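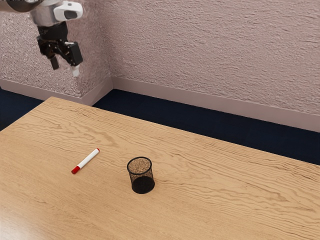
Littérature pour la jeunesse — atelier de lecture
Séance 4 : la voix du narrateur dans le roman pour adolescents
Notes de cours, version du 8 juin 2024

Rappel de la séance précédente

Nous avions terminé sur la différence entre auteur, narrateur et personnage. Gardez-la en tête, on s'en sert sans arrêt aujourd'hui ! Dans le roman pour adolescents, le narrateur à la première personne est si fréquent qu'on finit par ne plus l'entendre. L'objectif de la séance est de le réentendre, phrase par phrase.

Le corpus

Trois textes courts, tous dans le recueil photocopié :
Makberg, roman d'internat, chapitres 1 et 2 (narratrice de 15 ans, au présent)
Drenach, récit d'un été au bord d'un lac, extrait de la page 62 (narrateur adulte qui se souvient)
Stirkulden, roman par lettres, les deux premières lettres

Si vous n'avez le temps d'en lire qu'un avant la séance, prenez Makberg. C'est un début magnifique, très drôle par moments, et l'on y trouve presque tout ce dont nous allons parler.

1. Le « je » qui raconte et le « je » qui vit

Dans Drenach, le narrateur a passé 40 ans et raconte ses vacances d'adolescent. Deux voix cohabitent donc dans chaque paragraphe : celle du garçon qui plonge du ponton pour impressionner sa cousine, et celle de l'homme qui sait comment l'été s'est terminé. Relisez la phrase « Je croyais alors que le lac nous appartenait ». Tout tient dans ce petit « alors » — un seul adverbe, et voilà l'adulte qui passe la tête par la porte.

Dans Makberg, rien de tel. La narratrice découvre les événements en même temps que nous. Quand elle affirme que sa nouvelle camarade de chambre la déteste, le texte ne fournit aucun correctif. Il faut aller chercher les indices ailleurs : la couverture prêtée, la place gardée au réfectoire, le silence devant la surveillante.

Vocabulaire à retenir : je narrant, je narré, narration simultanée, narration rétrospective.

2. Peut-on se fier au narrateur ?

On parle de narrateur non fiable quand le lecteur a de bonnes raisons de mettre en doute ce qu'on lui raconte. Attention, cela ne veut pas dire menteur. La narratrice de Makberg est d'une sincérité totale, et c'est justement ce qui rend ses erreurs si touchantes. Elle se trompe sur sa mère, sur sa camarade, et beaucoup sur elle-même.
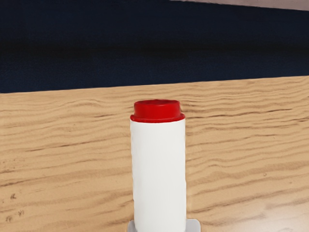

Il existe des degrés. Un narrateur peut se tromper sur les faits, les interpréter de travers ou passer quelque chose sous silence. Ce dernier cas est celui de Stirkulden : dans la première lettre, le frère aîné n'est pas nommé une seule fois, alors que sa chambre, son vélo et son chien sont tous là. À la première lecture, on passe devant sans rien voir. À la deuxième, on ne voit plus que cela, et c'est un vrai bonheur de lecture !

3. Le langage des personnages

Question qui revient chaque année : faut-il que ça « sonne jeune » ? Les mots à la mode vieillissent vite, parfois avant la parution. Makberg s'en tire autrement, par le rythme : phrases interrompues, reprises, listes qui débordent, un adjectif répété avec colère jusqu'à ce qu'il change de sens. Lisez le début du chapitre 2 à voix haute, debout si possible. On entend tout de suite où la narratrice retient son souffle.

Comparez avec Drenach, où les dialogues sont rapportés au style indirect la plupart du temps. Le vieux garçon se souvient des intonations, rarement des mots exacts — et il le dit.

4. À qui parle-t-on ?

Le narrataire est celui à qui le récit s'adresse. Dans un roman par lettres, il porte un nom ; dans Makberg, c'est un « tu » qui n'apparaît que deux fois et dont l'identité reste ouverte. Plusieurs hypothèses tiennent la route : la mère, la lectrice, la narratrice quelques années plus tard. Venez avec la vôtre et un passage pour la défendre.
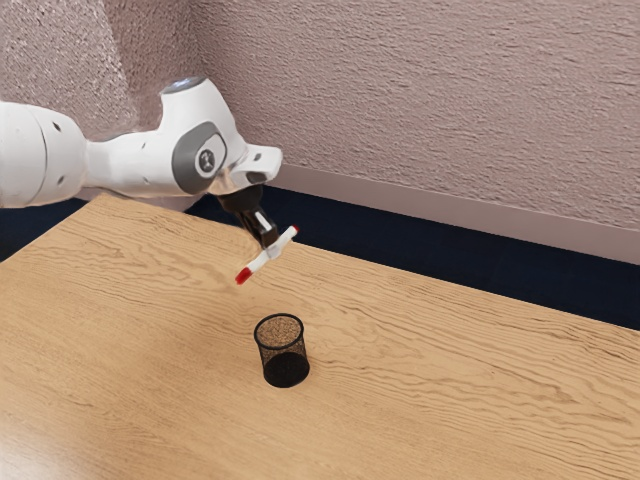
Travail pour la prochaine séance

Réécrivez la scène du réfectoire de Makberg du point de vue de la camarade de chambre, en 400 mots, à la première personne. Gardez les mêmes faits et les mêmes répliques. Vous avez le droit de tout changer aux pensées.

Ajoutez en dessous quelques lignes sur vos choix : temps verbal, distance, ce que votre narratrice ignore. Les textes seront lus en petits groupes, sans note.

Lecture complémentaire, facultative : le premier chapitre de Kordestani, raconté à la première personne du pluriel. On y reviendra fin juin avec la séance sur les voix collectives.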